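# Is it worth folding baby blankets and flannel sheets separately?

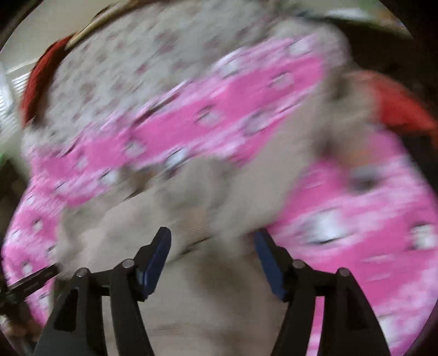
*Pink print and the plain tan one*

My sister-in-law swears you have to sort soft stuff by fabric before folding or it "relaxes" in the cupboard. Sounds like rubbish to me. I've got 57 pieces to get through and two shelves. Does sorting do anything, or is it just more handling?

— Elsa Dahlgren, Aug 7, 2022

**Bríd Rafferty**

I doubt "relaxing" is a thing. Slippery fabric slides off grippy fabric, so mixed piles lean, and that's all I've ever noticed. I go by size. Big ones on the bottom, folded edge facing out, four to a pile. Tried colour order back in June and gave up within the week.

**Alvar Lie**

just roll them

**Mariann Dudás**

Rolling eats shelf space, so I wouldn't with only two shelves. Also not convinced by the Govus folding boards people push on here. Mine made everything the same width as the board and my cupboard is narrower than that. Fold in thirds to suit your own shelf and leave the sorting for your sister-in-law.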